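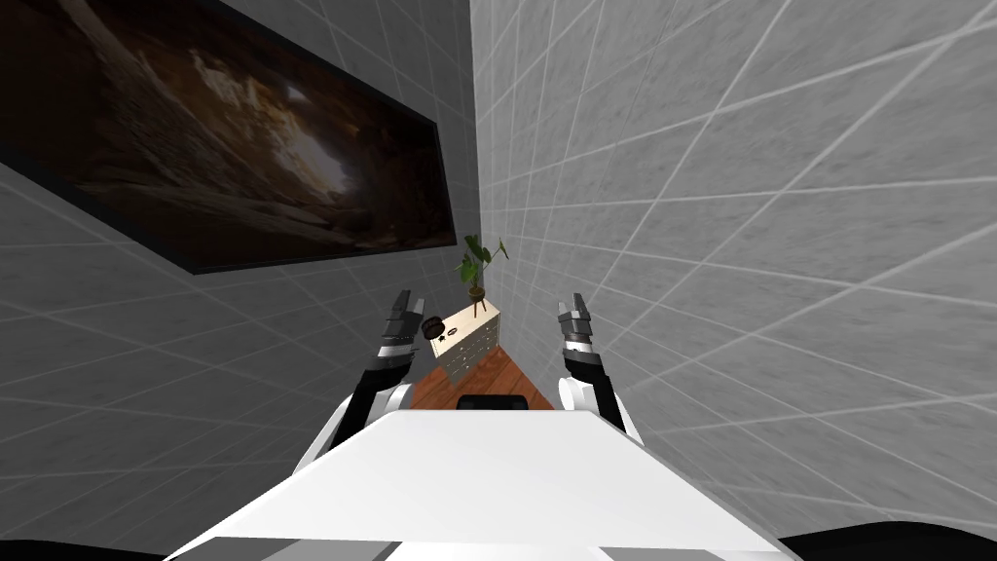 The simulated test room, looking over the robot's white torso towards the dresser. Render: Norngate

The number on the poster was 351. That is how many practice runs the team at Norngate fed to its two-armed robot before asking it to go to a dresser and pick up one small dark object. The method is called Nakotent, and if you have been to a robotics meeting since July you will have heard the name. The claim is that a robot can be taught a household chore entirely inside a computer, with a small number of demonstrations, and then carry on coping when the view from its own head is wrong.

By wrong, they mean tipped over. Most simulated rooms are drawn as if the robot's head were always level and its camera always bolted on straight. Norngate leans the view until the walls run off at steep angles, and trains on that. A person would reach for the banister. The robot is expected to work out where its hands are all the same.

I like this idea more than I expected to. Cameras do slip, and floors do slope. A method that falls over when its eyes move by a thumb's width is no use in anybody's bedroom. My trouble is with what has been built on top of the idea.

Take the room. It has two tiled walls, a wooden floor, a framed picture, a dresser and a potted plant. The large white grid on the walls bothers me most. If you wanted to give a machine a strong hint about which way is up, you could hardly do better than to rule straight lines across everything it sees. The paper does not report a run with plain walls. When I asked why, I was told it was planned.

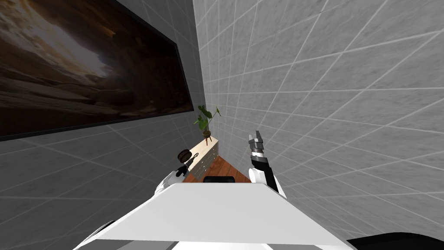

White tile lines meet at the corner behind the cabinet and its potted plant. Render: Norngate

Then there is the scoring. Nakotent gets a point when a gripper comes close enough to the object, and a further point when the object is lifted. The headline result adds the two together. Split them, as a table near the back of the paper does, and the picture changes. Getting near goes well. Lifting is much weaker, and it is lifting that a buyer would pay for.

The comparison is thin too. Nakotent was set against one older method, Costigan, which was never meant for a tilted view and was given no extra training to deal with it. Beating it shows that practising on slanted pictures helps with slanted pictures. I would have believed that for nothing.

A group at Brodton tried to repeat the work using the released code. They ran 50 trials on each of 5 random starts, and on 2 of those starts the robot learned nothing useful at all. Norngate says the settings were wrong. Perhaps they were, but the settings were the ones in the download, and a method that needs its authors in the room is a long way from finished.

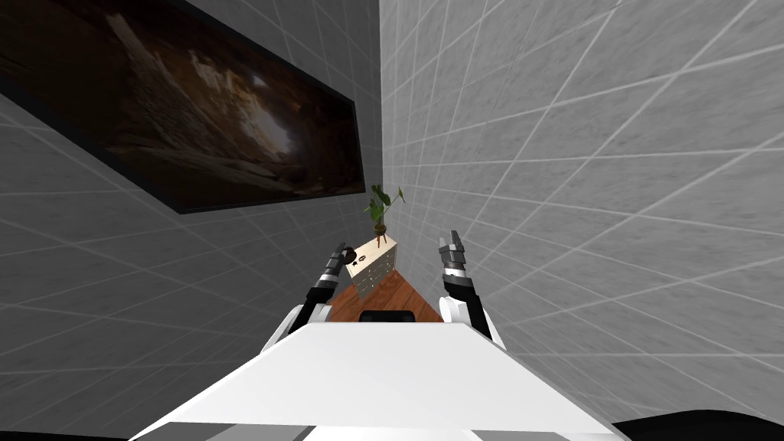

The robot's two arms reach towards the dresser. Render: Norngate

By Jolene Mudgway, technology correspondent

What would change my mind? Plain walls, for a start, and a second room with different furniture. Costigan trained again on the same tilted views, so that the two methods start level. Lifting scored alone, in the first table. After that, a real arm and a real dresser, with the camera knocked sideways by someone who doesn't work there.

Norngate says real tests will follow once the simulated ones are settled. It has also begun talking to care homes, which seems to me the wrong order.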